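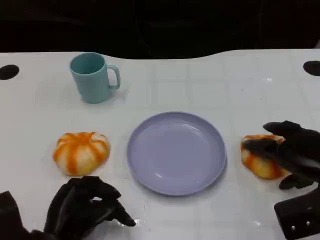

Seasonal rules and pace-of-play helper wanted at Pekham Links

Hi! I run the golf side of things at Pekham Links, and I'm looking for someone to join me from April through the end of October. It's part time, it's outdoors, and you'd be spending most of your day with people who are (mostly) having a good time. If you've ever settled an argument about where to drop from a cart path and enjoyed it a little, keep reading.

What the job is

We're an 18-hole public course with a nine-hole par-3 layout next door that everybody calls the Short Side. Last season we hosted 47 competitions between the two, from our Thistle Cup down to a two-person scramble that had five teams and a lot of wind. I handled the rules questions for nearly all of them by myself, while also doing the pairings, and I can't do that again. My phone rang on the 12th tee, in the parking lot, and once at the dentist.

So you'd be the person out on the course on competition days. You'd mark the ground under repair in the morning, check that the drop zone on 7 is where the sheet says it is, and then drive around in a cart answering questions and nudging slow groups along. On regular days you'd help in the starter's hut, check people in, and keep the tee sheet honest.

Some of what comes up: embedded balls (our back nine stays soft well into May), provisional balls nobody announced, scorecards missing a signature, and the pond on 14. The pond on 14 has its own page in our local rules. The red line moves when the water does, and I'd want you to walk it with me before your first event.

What I'm looking for

You don't have to be a good golfer. I'm a 16 handicap on a kind day. I do want you to know the Rules of Golf fairly well, or to be the sort of person who'll sit down with the book and learn them. If you have a rules certificate, great, send it. If you don't, I'll pay for you to take an online course before the season starts, and your study hours count as paid hours up to 70.

You need to be comfortable telling a grown adult something they don't want to hear. It happens maybe twice a day. Usually they're fine about it by the next green.

You should be able to drive a cart, carry a bundle of stakes, and be outside in drizzle for a long stretch. You have to be 18 or older because of the carts. Early starts are part of it too. On competition days I'm out there by 5:45 a.m. and I'd need you by 6:15.

Scoring software experience is a plus. We use Hiratel for live scoring, and it's easy enough once you've entered a couple of events. It does log you out at the worst times, so bring patience.

Hours and pay

Count on three or four days a week, more in June and July when the junior league is running, fewer in October. Shifts are usually six to eight hours. Weekends are a big part of the job and I can't really work around that.

Pay is hourly and I'll give you the exact rate when we first talk, since it depends on whether you already have rules training. You also get free golf on both courses whenever the tee sheet has room, range balls, half price at the grill, and a rain jacket that's honestly better than mine. There's a $400 bonus at the end of October if you stay the whole season.

Where we are

We're off the Wundska road, a little past the feed store, with the entrance on the left. There's no bus that gets here before 8, so you'll need your own ride on early days. The Short Side was laid out by the Dela Peña design shop and plays 1,143 yards from the back tees, and it has the trickiest greens on the property, so don't let the yardage fool you. Your first couple of weeks would be mostly over there, learning the routine where the crowds are smaller.

How to apply

Drop off a letter at the pro shop counter or send it through the contact form on our website with "rules helper" in the subject box. A page is plenty. Tell me when you can start, which weekends you already know you can't do, and what other outdoor or customer jobs you've had. A résumé is fine but I don't need one.

Please also answer this, in your own words: a player's ball is resting against a bunker rake, she moves the rake, and the ball rolls. What do you tell her? Look it up if you want to. I'd like to see how you'd explain it to somebody with a group waiting behind her.

I'm reading letters all through February and will call people in for a chat and a ride around the course in early March. Dress warm for that, the carts don't have heaters.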